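Home | Kids | How Stuff Works | Colors | Ask Us

Why Do We Press Buttons?

By Darcy Waaka, 28 May 2021

Last updated: March, one year on

I love buttons. Doorbells, elevators, the squishy ones on the TV remote – I've pressed them all! My brother and I once counted every button in our house in Wodside and got to 182. Then we found one more on the back of the clock, so 183.

So what happens when you push one? Electricity needs a path to travel around, and we call that path a circuit. Inside a simple doorbell button there's a gap in the path, a bit like a drawbridge pulled up. Push, and two bits of metal touch. The bridge is down, the electricity zooms across, and ding-dong! Let go and a little spring lifts the bridge again.

A light switch is a bit different, it stays where you put it (phew, or you'd have to stand there holding it all evening).
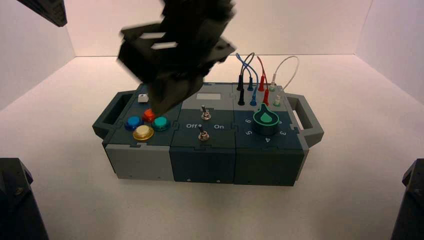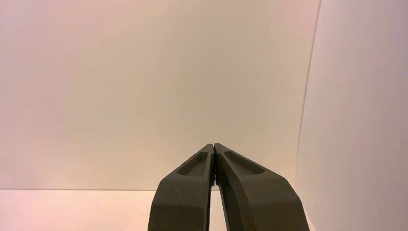
Gwenaël Pruvost wrote in to ask why elevator buttons stay lit after you let go, and said the ones in Fidbridge do it for all 13 floors.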